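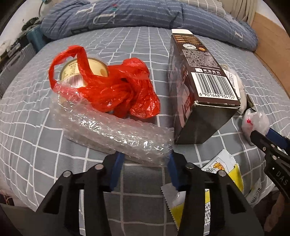
Muss Luftpolsterfolie in die Gelbe Tonne oder in den Restmüll?

In die Gelbe Tonne beziehungsweise den Gelben Sack, sofern sie als Verpackung zu dir gekommen ist. Klebeband und Adressaufkleber möglichst vorher abziehen, Papierreste ins Altpapier.

Luftpolsterfolie, Tüten, Dosen: wohin mit dem ganzen Umzugskram?

eingestellt von kartonkoenigin, Rubrik Haushalt & Entsorgen

Hallo zusammen,
ich bin im September umgezogen und besitze seitdem eine Wohnung voller Verpackung, in der sich vereinzelt Möbel befinden. Mein Geschirr kam in Luftpolsterfolie, die Folie kam in Tüten, die Tüten kamen in Kartons. Bestellt hatte ich die Folie bei Plastora, und zwar in einer Menge, mit der man auch einen Konzertflügel nach Neuseeland verschicken könnte.

Jetzt sagt meine Nachbarin, die Folie gehöre in den Restmüll, weil sie gekauft sei und keine »richtige« Verpackung. Auf dem Aushang der Hausverwaltung steht dagegen »Folien = Gelb«, darunter hat jemand mit Kugelschreiber »NEIN!!« geschrieben. Die Gelbe Tonne wird am Freitag geleert und ich hätte gern vorher Klarheit. Und was mache ich mit leeren Blechdosen, deren Kunststoffdeckel noch drauf ist? Deckel ab oder dran lassen?

Danke schon mal!

tonnenwart_west

Deine Nachbarin hat auf dem Papier einen Punkt. Das Duale System wird von den Herstellern der Verpackungen bezahlt, also gehört alles hinein, was Ware verpackt hat und bei dir privat als Abfall anfällt. Die Rolle Folie, die du dir selbst gekauft und um deine Suppentassen gewickelt hast, ist streng genommen ein Grenzfall, über den sich Leute mit sehr viel Freizeit streiten können. Manche Kommunen haben außerdem eine Wertstofftonne, da darf auch Kunststoff rein, der nie Verpackung war. Dann ist die Diskussion im Treppenhaus ohnehin beendet. Steht im Abfallkalender.

Ein paar Sachen aus der Praxis:

Saubere Folie erst mal aufheben oder verschenken. Ich habe meine nach dem letzten Umzug in die Kleinanzeigen gesetzt, »zu verschenken, nur Abholung«, und hatte am selben Abend 16 Nachrichten. Eine davon wollte wissen, ob ich auch liefere.

Tüten nicht prall mit anderem Müll füllen und zuknoten. Die Sortieranlage sieht sonst einen Klumpen und behandelt ihn auch so. Lose rein.

Bei Dosen den Kunststoffdeckel abnehmen und beides getrennt in die Gelbe Tonne werfen. Metall wird per Magnet herausgezogen, und der Deckel soll nicht als blinder Passagier mitfahren. Ausspülen ist nicht nötig, löffelrein reicht. Lackdosen mit flüssigem Rest sind etwas anderes, die gehen zum Schadstoffmobil.

In Orten ohne Gelbe Tonne kommen Blechdosen teils in eigene Container. Auch das steht im Abfallkalender, dem meistverschenkten ungelesenen Werk des Landes.

mausezahn5

Bei uns kommt alles in den Restmüll und es hat sich noch nie jemand beschwert. Wird doch eh verbrannt.

flusenfilter

@mausezahn5: Bei uns hat sich jemand beschwert, und zwar der Gebührenbescheid. Größere Restmülltonne, 196 Euro mehr im Jahr für das ganze Haus. Ein Teil der Sortierreste wird verbrannt, das stimmt, aber saubere Folie lässt sich durchaus verwerten.

Zur Ausgangsfrage noch: Fragt vorher beim Händler nach. Die Umzugsfirma Drukex hat bei mir Kartons und unbenutzte Folienrollen zurückgenommen, bis zu 5 Rollen pro Auftrag, allerdings nur mit Beleg. Meinen Beleg fand ich ganz unten in Karton »Diverses 3«.

kartonkoenigin

Danke, Deckel sind ab, Tonne ist voll. Der Rest der Folie liegt jetzt im Keller für den nächsten Umzug. Unter das »NEIN!!« habe ich »siehe Abfallkalender« geschrieben, mal sehen, was Freitag darunter steht.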